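Questions people keep asking me about the bowl recordings

I run the recording sessions for Monti, our project on teaching a pair of robot arms to put bowls away in a dish rack. I get a lot of mail about it, some from people who want to come and drive the arms, and some from people who have just downloaded the data and are puzzled by it. So I've put my usual answers in one place. They're in the order I wrote them, sorry!

What am I signing up for if I come to a session?

You sit at the controls and move the arms by hand, and the computer writes down everything: joint positions, how far the grippers are open, and every camera. You pick up a bowl, put it in the rack, and do it again. One go from start to stop is an episode. We record 10 episodes per starting layout, then shuffle the bowls and start over. 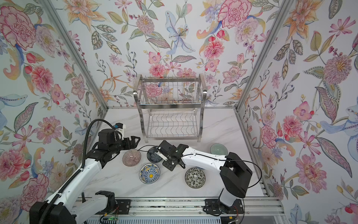 Do I have to use both arms?

You have to have both of them under control, but they don't both need to be busy. New people tend to freeze one arm in a corner and do everything with the other, and then the model learns that one arm is furniture. What I like is a natural split, where each arm deals with what's nearest to it or easiest to reach. It's fine to have the right gripper clamped on the rim of the navy bowl while the left one sits open beside the pink bowl, ready to go next. Just don't wave the idle arm around to look lively. The model will copy that too, and then you get a robot that fidgets.

Where should I grab a bowl?

By the rim, one finger inside and one outside, for nearly everything. I know it's tempting to go for the foot when a bowl has landed upside down, and if you can do it cleanly, go ahead (I'd love more of those). But please come in slowly. Fast approaches nudge the bowl just before the fingers close, and that tiny slide is a pain to learn from.

What if I drop one or miss the rack?

Keep going! Please, please don't stop the recording. Pick it up again if you can reach it and finish the job. Recoveries are the most useful thing you can give us, and for the first month I threw them all out like a fool. The early models were lovely right up to the first mistake, and then they'd hover there with no idea what to do. Now I keep any episode where the person got things back on track, and tag it "recovered" so it can be filtered out by anyone who doesn't want it.

The ones I do throw out are those where a hand comes into the workspace, or where a camera drops out partway through.

Is there a fixed order for the bowls?

No, and I change my mind about this every so often. If everybody goes left to right, the model picks up the order instead of looking at the table. If everybody goes in a random order, it takes ages to train and sometimes dithers between two bowls.

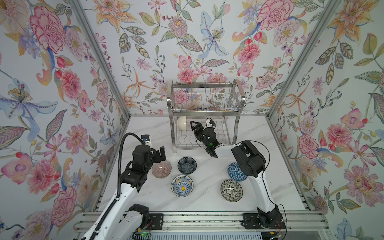 My current compromise is that you choose the first bowl yourself and after that take whichever is easiest. People's idea of "easiest" varies enough to give us a decent mix. I don't write the choice down anywhere, you can work it out from the recording.

How long does it take to get good at it?

Longer than you'd like. My first episodes were awful. Most people get through a clean bowl within an hour, but the movements stay jerky for a while, and I treat your first seven layouts as practice and keep them in a separate folder. The rack is the hard part. Getting a bowl to it is easy enough, but tilting it onto its side so it settles between the wires takes a feel for the wrist that I can't teach by email.

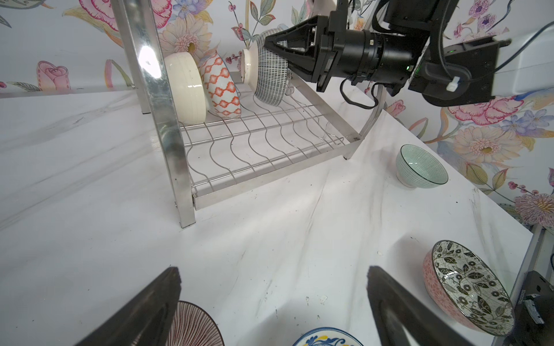
Wrist camera view: bowls on edge at the back of the rack, with the other arm's gripper touching the one with the grid pattern.

Can I look at the wrist cameras while I drive?

Yes, and I'd encourage it. Lastik, our recording program, lets you pin any camera to the main window. I drive on the overhead picture until I'm close, then glance at the wrist. Some people do the whole thing on the wrist camera, which makes me a bit seasick, but their episodes are perfectly good.

Do the bowls have to be spread out?

Spread them, bunch them, turn a few over. Stacked things are welcome as well, and we don't have nearly enough of them. A small dish sitting on a plate is a surprisingly nasty problem, as it's easy to grab both at once. Dark pieces and shiny glaze are good to have in there too.

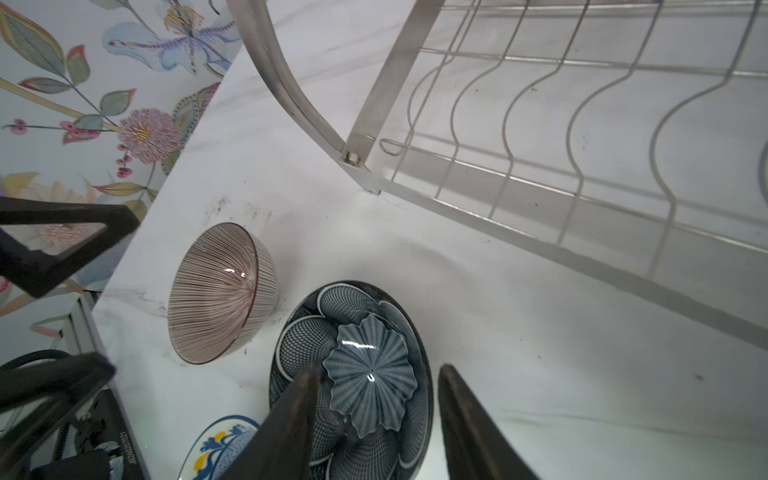

Monti Recording Desk, Flatalthorpe Robot Learning Group

I've downloaded the set. Why are some episodes missing?

The numbering has gaps where I've deleted things. I could renumber, but then everybody's notes would be wrong, mine included. If you find a gap that bothers you, check the change list that comes with the download before you write to me.

Why don't my timestamps line up with the video?

You probably have files from before August. The old version of Lastik stamped frames when they were saved and the new one stamps them when they arrive. There's a small script in the tools folder that fixes the old ones. Run it once only! Running it twice shifts everything the other way.

When and where are the sessions?

At our Broscombe building, ground floor, usually from 7 in the evening. A session is six layouts with a break in the middle, and you can stop early if your hands get tired. Write to the recording desk for a slot and tell me if you're left-handed, so I can set the controls up before you get here.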